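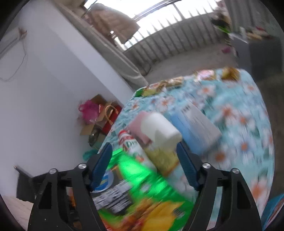
Drundard

Drundard is a set of cockpit profiles, checklists and scenery fixes for light aircraft in home flight simulators. It started as a folder of joystick settings and grew from there. The current release is 1.4, dated 23 September 2021.

What is in the package

profiles/ has the axis and button settings, one file per aircraft.
checklists/ has the plain text checklists, sized to print on a half sheet.
scenery/ has the corrections for the Brevberg region.
tools/ has the script that copies files into the simulator folder and the one that removes them.
docs/ has the change log and a longer note on rudder curves.

There are 29 aircraft profiles. Of these, 13 have been flown from takeoff to landing on at least two different joysticks. The rest have been loaded and taxied, and the header of each file says which group it belongs to. Please don't assume that an untested profile has sensible brake settings. The tail draggers in particular need work.

Requirements

A working copy of the simulator, patched to the last official update. Older versions load the profiles but ignore the trim section.
A joystick with a twist axis, or separate pedals. Gamepads are not supported.
400 MB of free disk space, nearly all of it for the scenery.
Toker, the settings loader. Version 2 or later. Version 1 reads the axis names in a different order and will swap your throttle and mixture.

Installing

Close the simulator first. Unpack the archive somewhere outside the simulator folder, open tools/ and run the install script. It asks for the path to the simulator and then for the profiles you want. Press Enter at the second question to take all of them.

Your old settings are copied to a folder named backup_drundard. The uninstall script reads from that folder, so leave it where it is. If you install twice in a row without uninstalling, the second run keeps the first backup and does not write over it.

Start Toker, choose Reload, then start the simulator. If the aircraft pulls hard to one side on the runway, the twist axis is probably reversed. Open the profile, find the line rudder_invert and change 0 to 1.

Scenery notes

The Brevberg fixes cover 952 objects. Most are trees standing on taxiways and buildings that float a few feet off the ground. The long runway at Brevberg North had a dip near the west end that could collapse the nose gear on landing, and that has been leveled. The seaplane dock now sits at the water line.

Known problems in the region:

The lake east of the main airport still has a hard edge in winter textures.
Night lighting on the hill strip flickers at low settings.
The harbor bridge has no collision. You can fly through the deck.
The windsock at the grass field points the wrong way in light wind. It is correct in strong wind, and I don't know why.

If you use the Ueda mesh, install it before this package. Loading order matters. With Ueda on top, the leveled runway goes back to its old shape and the dock ends up on the beach.

Checklists

The checklists are written for the simulator only and skip steps that have no effect there. Do not use them in a real aircraft. Speeds are in knots and fuel is in gallons. Each list has a short form for people who fly the same plane often and a long form with the switch locations. The short forms for the twin-engine types are missing and should be in the December release.

Making your own profile

Copy template.txt and rename it to match the aircraft folder name exactly, including capital letters. Fill in the axis section first and test it on the ground before you touch the buttons. Curves take a number from 0 to 100, where 0 is a straight line. Most of the single-engine profiles here use a value between 20 and 35 for pitch. Keep comments on their own lines. Toker drops anything after a comment mark, including settings.

Reporting problems

Send the aircraft name, the joystick model, the Toker version and the log file. The log is rewritten every time the simulator starts, so save a copy before you launch again. Reports about frame rate are hard to act on without your display settings.

License

Profiles and checklists may be copied and changed freely. The scenery files may be shared unchanged, with this file included. Ueda is a separate download under its own terms, and no part of it is in the archive.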